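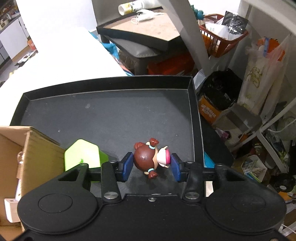
*The small doll with pigtails, over the black tray. The green thing at the left is also for sorting.*

Date: Thursday, July 8, 2010
From: Gaspard Bouvier
To: Wurkside toy shelf list
Subject: Re: Small toys, what goes where?

Eleni Papadopoulos wrote:

> Dear all, I have read the list from April again and I do not understand
> two points. Do the dolls go with the animals, or do they have their own
> bag? And what do we do with chargers and plugs that come in together
> with the toys? At Tarnum they throw them away, I think it is a pity.
>
> Eleni

Dear Eleni, dear all,

Thank you for the questions. I try to answer them in order.

1. The dolls have their own bag. This one has a light blue band on each pigtail and a pink piece of clothing, so please write "doll, brown hair, pink" on the label. The number on the label will be 938, as the numbers before it are already taken.

2. The plugs we keep. The cardboard box stays in the tray until all is sorted, and in it I would leave the adapter for the moment. Mr Ristić has promised to look at the printing on every adapter and tell us which ones are safe to give out.

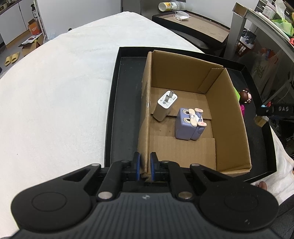 *Cardboard box with the white adapter and the purple animal.*

The purple animal goes with the other animals – it is shaped like a cube, but please do not put it with the building blocks. I made this mistake myself with a similar one and it went to Tronadmont in the wrong parcel.

One corner of the box is already crumpled. If somebody has a stronger one with a lid, I would be glad to take it. I am at Wurkside until the 11th, in the mornings only.

With kind regards,
Gaspard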